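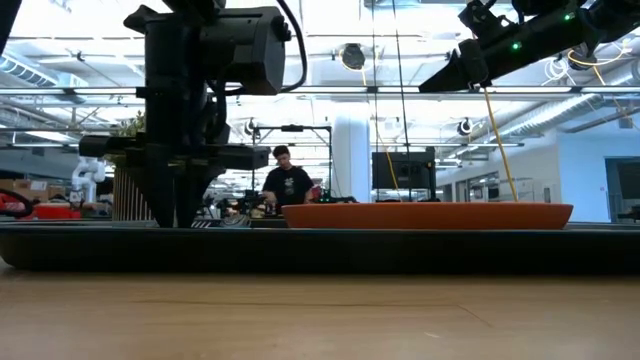
From: Mavis Baptiste
To: Readings and Events list
Date: 11 Oct 2023
Subject: Re: Poetry night with Xiuying Jiang – book orders and the Zoom link

Hi all,

Answers to the questions from last week are under the quoted message. I am copying it in full for the people who joined the list after it went out.

> Hello Mavis,
>
> Four of us in the Skitthorpe reading group want to sign up for the
> Xiuying Jiang evening. We have a few questions before we do.
>
> Do we each need our own registration if we are going to watch
> together on one screen? Is the new book included or do we buy it
> separately? And will she read from the older poems as well? Two of
> our members only know "Rendik" and would be sorry to miss it.
>
> Last thing, one of us is hard of hearing. Will there be captions?
>
> Thanks,
> The Skitthorpe group

One registration per screen is enough. When you sign up there is a box that asks how many people will be watching. Please fill it in, as we report attendance to the people who fund the series. If somebody in the group later decides to watch from home, they should register under their own email address. Links can't be shared between two devices and the second one to log in will be asked to wait.

The book is separate. The event is free and you do not have to buy anything to attend. If you would like a copy of "Ilusus", order it through the store page and put READING in the notes field so that it gets a signed bookplate. We have 26 bookplates left. After that the orders will go out unsigned, and I will write to you first in case you would like to cancel. The first printing was 3,000 copies and the publisher tells me around 900 are still in the warehouse, so the book itself is not going to run out before the event.

Yes to the older poems. Xiuying plans to open with two sections of "Rendik", then read from "Ilusus" for most of the first half. The second half is a conversation with her translator, Šimkus, who will also read two of his own versions so that people can hear the poems in both languages. The texts will be on the screen while he reads. We have asked them to leave the last 15 minutes for questions. You can type yours into the Q&A window at any point and I will read them out – please keep them to a sentence or two.
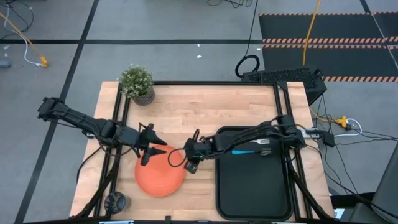

The orange plate on the butcher-block table.

Captions will be on for the whole evening. They are automatic, so expect the names to come out wrong. Xiuying has agreed to let us send the poems as a PDF beforehand to anyone who asks for it. Write to me directly and not to the list. I will send the file the day before the reading, and we ask that you don't pass it on.

A recording will be posted for registered guests only. It stays up for two weeks. The Q&A part will be left out of it, which is how we have done it since the spring.

Two other items while I have you. The open mic in October still has room for three readers, five minutes each, poems or short prose. Send me a title and a two-line bio. The contest deadline has not changed and the limit for prose is still 3,000 words, title not included. Entries over the limit will be sent back unread – we had several last year and it was a lot of extra mail for everyone.

If your registration email hasn't come through, check the spam folder before writing to me. It comes from the ticketing address and not from this one.

Mavis Baptiste
Readings and Events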